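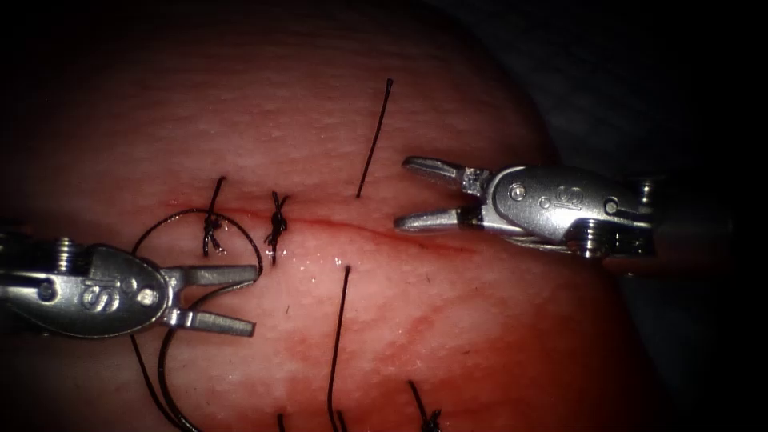

Suture planning software

Suture planning software is the part of a surgical robot's control system that decides where each stitch goes and how the instruments move to place it. It is mostly used in research, on two-arm systems that close a straight incision with a row of separate knotted stitches.

Overview

The software usually runs as a loop. A perception module finds the incision, the instrument jaws and the thread in the camera view. A planner then picks entry and exit points on each side of the wound and assigns the next motion to the left or right arm. A low-level controller turns that motion into joint commands.

Perception

Thread is the hardest object to track. It is thin and dark, it loops behind the instruments, and cut tails from finished knots look much like the working strand. Glare from wet tissue can also hide part of the incision line. Most trackers fit a smooth curve through the visible pieces and guess the hidden ones.

Implementations

Grorano is a planner written at the Esolbridge laboratory. It spaces stitches evenly and replans after every knot. Version 2 added a check that stops both arms if a loop of thread lies between open jaws when no grasp is planned. Gurkley, a separate tracking library, supplies thread positions to Grorano 15 times per second.

The Mendoza set, released in July, contains 59 recorded closures, 14 of them held back for testing.

See also

Visual servoing
Motion planning
Deformable object tracking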